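Dalevero introduces Resau, a row of white hooks for the keys everyone keeps losing

New wall row goes on sale in March, along with a free guide to setting up the spot by the door

FOR RELEASE IN MARCH

Dalevero, the home storage company behind the Preda shelf and the Goment shoe bench, is adding the smallest product it has ever made. Resau is a row of round white key hooks for the wall by the front door. It holds keys, and it can hold the small odds and ends that travel with keys, and we are very happy to finally have it out of the workshop and up on people's walls.

Resau is the result of a long stretch of listening. Last year Dalevero asked its customers what they lose most often at home and received 2,257 replies. We had expected to read about remote controls. Keys came first by a wide margin, followed by glasses, and then by a group we hadn't even given its own line on the form: chargers, cables, USB sticks and other little plugs. People wrote those in by hand, often with several exclamation marks.

"I read every one of the replies, and it took me most of a winter," said Jocelyn Salazar, head of product at Dalevero. "People told us about keys in the freezer and keys in the laundry. One family had four bowls for keys, all of them full of batteries. I loved reading these. By the end I was certain we should make something for the wall, and that it should be simple enough that a six-year-old would use it without being asked."

A row, a wall, a habit

The idea of hanging up keys is very old, and Dalevero makes no claim to have improved on it much. Most of the work went into the shape of the hooks and the distance between them. Key rings are different sizes. A bunch with a mailbox key, a bike key and a supermarket token needs more room than a single spare, and when hooks stand too close together the bunches tangle and people go back to the kitchen counter.

Laurențiu Ardeleanu, who designed Resau, spent much of the project borrowing keys. He asked coworkers to hang theirs on test rows in the hallway of the Dalevero office in the morning and pick them up on the way home. He moved the hooks a little farther apart, then closer, then farther apart again, and watched which ones people chose.

"Everybody goes for the end hook first," Ardeleanu said. "I hadn't thought of that at all! Then the middle ones fill up. So the end hooks had to be just as easy to reach as the rest, with enough space beside them for your hand. I also wanted a round hook because you often hang up keys without looking. You've got a bag on one arm and you're talking to someone. You feel for something round and the ring goes over it."

White was the color that came up most in the replies, mainly from renters whose walls are white or gray already and who wanted something that would sit quietly against them. Resau is offered only in white for now. A darker version has been discussed at length in the office, where opinions remain strong.

Tested in real entryways

Before settling on the final spacing, Dalevero sent test rows to 30 households and asked them to live with the hooks for 2 months. The group included apartments with no hallway at all, a farmhouse with three outside doors, and a shared house where the tenants kept a written list of who had which spare. Every household filled in a short diary. Some of the diaries were very short. Others ran to many pages, and one came with a floor plan.

What pleased the team most was how quickly the rows found other uses. People hung up dog leashes, a whistle, a tape measure, reusable bags folded small, and the lanyard from work. Several gave one hook to each member of the family and put the spare set at the far end. A music teacher used hers for keys during the week and for the keys to the rehearsal hall on concert nights, on a hook of its own so she would see at a glance if she had left without them.

The small plugs turned up again too. A USB stick on a loop of string hangs perfectly well from a key hook, and a good many testers started keeping theirs there so it would leave the house with the keys. Those who didn't want string put a little dish or a narrow shelf close by. The free guide covers both ways of doing it.

There were complaints as well, and they were useful. The first printed instructions suggested a height that suited tall adults and hardly anyone else. The new ones ask you to stand at the wall in your coat, lift your hand without stretching, and make your pencil mark there. Testers with young children often chose to go lower, and a few put up a second row down at child height for school bags and the like.

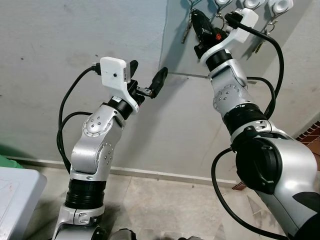 The free guide: "Five Feet from the Door"

Alongside the hooks, Dalevero is publishing a guide to the first few steps inside a home. It is called "Five Feet from the Door," it is free to download, and it can be used with any hooks from any maker, including the nail that is already in your wall. Some 1,000 printed copies will also go out to public libraries and tenant groups that asked for them.

Salazar wrote most of the text, drawing on the customer replies and the test diaries. It is full of practical advice, and she has kept it cheerful. Among other things, the guide suggests the following:

Empty the spot first. Take everything off the wall and the surface near the door, and put back only what leaves the house with you.

Find the keys nobody can name. Try each one in each lock at home. Label the ones that fit, and set the others aside in an envelope for a month before deciding what to do with them.

Split the big bunches. A ring with every key you own is heavy and hard to hang. Keep the daily keys together and give the cellar, the shed and the mailbox a ring of their own.

Give every person a hook and stick to it. Names are fine, but most households in the test did well with "left is mine."

Keep the spares out of sight of the street. If your front door has a glass panel, hang the row on the wall beside it or around the corner.

Put the small electronics nearby. A stick, a plug or a short cable that goes to work with you belongs next to the keys. The drawer full of adapters can stay a drawer.

Do it again when the coats change. Twice a year is plenty.

The guide also has a page for people who can't drill. It goes through the side of a bookcase, the inside of a closet door and the end panel of a kitchen cabinet, all of which were tried by households in the test. There is a drawing for each. Ardeleanu made the drawings, and he has asked us to mention that the cat in the third one is real and lives at his house.

How it fits with the rest of the range

Resau was designed to be used alone, but it also lines up with two things many Dalevero customers already own. The Preda shelf can go underneath as a place for mail and sunglasses, with enough room left between them for a long bunch of keys to hang free. The Goment bench goes below that, for shoes. The instruction sheet gives the heights for hanging all three on the same stretch of wall, and a second set of heights for households that skip the bench.

Replacement screws and wall plugs can be ordered from Dalevero at no charge, for Resau as for everything else the company makes. Anyone moving house may ask for a fresh pack to take along.

"It's a row of hooks," Salazar said. "I know that. But I come home now, I hang up my keys, and in the morning they're there. My whole family does it. After so many years of patting every coat in the hall I still get a little thrill out of it."

Availability

Resau will be available in March from the Dalevero online store and from home goods shops that carry the Preda and Goment lines. "Five Feet from the Door" can be downloaded from the same day. Libraries and tenant groups that would like printed copies are welcome to write in, and requests will be filled in the order they arrive.

About Dalevero

Dalevero designs storage for the busy parts of the home — the hallway, the laundry corner, the end of the kitchen counter. Its products include the Preda wall shelf, the Goment shoe bench and now the Resau hook row. New designs are tested in customers' homes before they go on sale.

Press contact

Dalevero Press Office. Interviews with Jocelyn Salazar and Laurențiu Ardeleanu can be arranged on request, mornings preferred. Review rows and printed copies of the guide are available to journalists, bloggers and teachers of home economics.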